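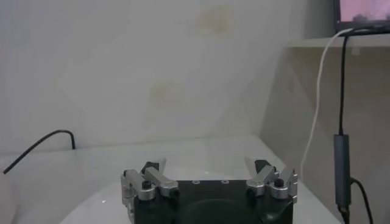 When should you start steamed buns if you want them for lunch?
Get the dough going by 9 a.m. and you'll be eating by noon, with time to clean up the flour in between.

The Inskip kitchen club spent all of January on buns and we are hooked! Soft, puffy, a little sweet (the Fullwood crowd likes theirs with red bean, our side of town is firmly pork and scallion). The dough is just flour, yeast, sugar, warm water and a spoonful of oil. Knead it until it stops sticking to your hands, cover it, and leave it alone until it has doubled.

Then shape, and let the buns rest for 30 minutes before they go anywhere near the steam. We skipped that rest on our first try and got little hockey pucks. Leave 2 fingers of space between them, too, they swell more than you'd think.
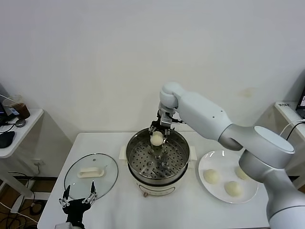 A bun above the steamer pot.

Keep the water at a steady simmer, and when the time is up, turn off the heat and wait a couple of minutes before lifting the lid. A sudden blast of cold air can make the tops wrinkle. They still taste great, and wrinkled ones fry up beautifully the next morning with a splash of soy sauce. 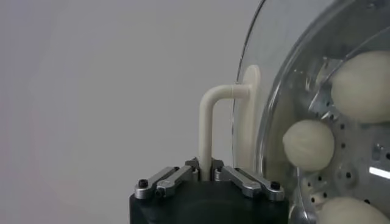
Next up: dumplings
We're moving on to pleated dumplings at the Clillar Street hall. Bring a rolling pin and your favorite filling!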